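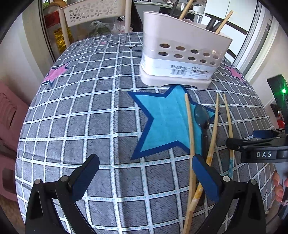 Utensil holder on a dining table with a star-print cloth.

HEALTH NOTES: Home blood pressure readings, one arm or both

Savarmont clinic has changed the way it asks patients to record blood pressure at home. The new sheet, in use from 2026-04-07, has a column for each arm during the first week. After that, readings are taken only on the arm that gave the higher numbers.

A small gap between the arms is common and usually means nothing. A larger gap that shows up again and again can point to narrowing in one of the arteries, and a doctor will want to know about it. It also matters for treatment. A person measured only on the lower arm may be told that the pressure is under control when it is not.

The clinic looked back at home records from more than 300 patients before making the change. Most had used the left arm only, and many had not written down which arm they used. Frida Østergaard, who led the review, says the missing arm was a bigger problem than missing dates, as a rise of several points could be real or could simply be a switch from left to right.

The instructions are otherwise much the same. Sit with the back supported and both feet flat on the floor. Rest for five minutes first. The arm should lie on a table with the cuff level with the heart, on bare skin. Take 2 readings, a minute apart, morning and evening, and write down both. Do not talk during the reading. Coffee, smoking and exercise should be avoided for half an hour beforehand, and the bladder should be empty – a full one can raise the result.

Cuff size is still the most frequent source of error. A cuff that is too small reads high. Measure around the upper arm, midway between shoulder and elbow, and compare this with the range printed on the cuff. Wrist monitors are accepted only where an upper arm cuff will not fit.
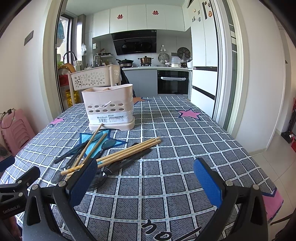
Kári Fogh writes that his right arm always reads higher, and asks whether he should go back and correct last year's sheets. The clinic's answer is no. Old sheets should be left as they are, with a note saying which arm was used, if known.

Patients who have had lymph nodes removed or who have a dialysis fistula should ask which arm to use before starting. The sheets can be picked up at the front desk, and monitors can be brought in for checking through September.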